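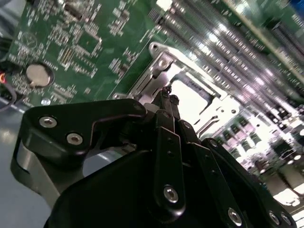
Frequently Asked Questions: Circuit Board Intake and Service

Which boards does Raduten accept?
The Raduten Service Center accepts desktop and server boards from institutional account holders. Boards with visible burn damage must be declared on the intake form.

Should the processor be removed before shipping?
Yes. Lower the retention frame and lock the lever after removal, and fit a socket cover where one is available. Processors received in the socket are returned separately and incur a handling charge of $30.

May the coin-cell battery stay in its holder?
Yes, for ground shipments within the country. The battery must be removed for air shipments. Stored firmware settings may be lost in either case, and customers should record them in advance.

How should a board be packed?
Place each board in an antistatic bag inside a rigid carton. Boards may not be stacked without dividers.

Are bent socket pins covered?
Bent pins are assessed individually. Repairs under $60 proceed without further approval; all others require written consent.

How long are unclaimed boards kept?
Unclaimed boards are held for 60 days and then recycled.

Whom should we contact about an existing order?
Inquiries should be addressed to Estrella Salinas, Intake Office, Room 904, Palacios Building. The office is closed on Sunday.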